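April 2020
By the Drollerport Household Textiles Group

3. Where worn clothes wait

3.1 The in-between pile

Most studies of home laundry sort clothes into two states, clean and dirty. Our diaries from Drollerport show a third state that we found a joy to read about: the garment that has been worn once, is still good for another day, and has no proper home. People drape it on a chair, hang it behind a door or leave it on the floor. We call these resting garments.

The diaries ran through November and came back with 217 usable entries on resting garments. Loose shirts and dark trousers turned up again and again. Diarists in the Bassey flats, where bedrooms are small, wrote most about chairs. Those in the older Hileck houses wrote about hooks, banisters and, in one lovely entry, the handle of an exercise bike.

3.2 Colour and the decision to wash

Colour mattered more than we had expected. Pale tops went to the wash after a single wear in most entries, even when the diarist wrote that the top smelled fine. Dark pieces stayed in play far longer — one pair of jeans rested and returned for the whole diary period. Several people told us they judge a pale shirt by its collar and a dark one by its smell, so the two are hardly being put to the same test.

We also asked how many wears each person thought was normal for a shirt. The usual answer was 3 for dark shirts and one for pale ones. The gap held across both neighbourhoods (see Figure 1 for a light cream-coloured shirt in wear, with a dark fabric-covered object on the floor).

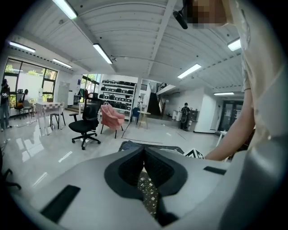 3.3 What this means for water use

A full load in the machines our households owned used about 70 litres. If pale shirts were rested as often as dark ones, many homes could skip a load each fortnight with no change to their routine beyond an extra hook. We plan to test this next with the Drudalska hanging rail in a larger group of homes.

Related items
Drying indoors in the Bassey flats
Towels, sharing and the weekly wash
Hooks, rails and chairs: a short survey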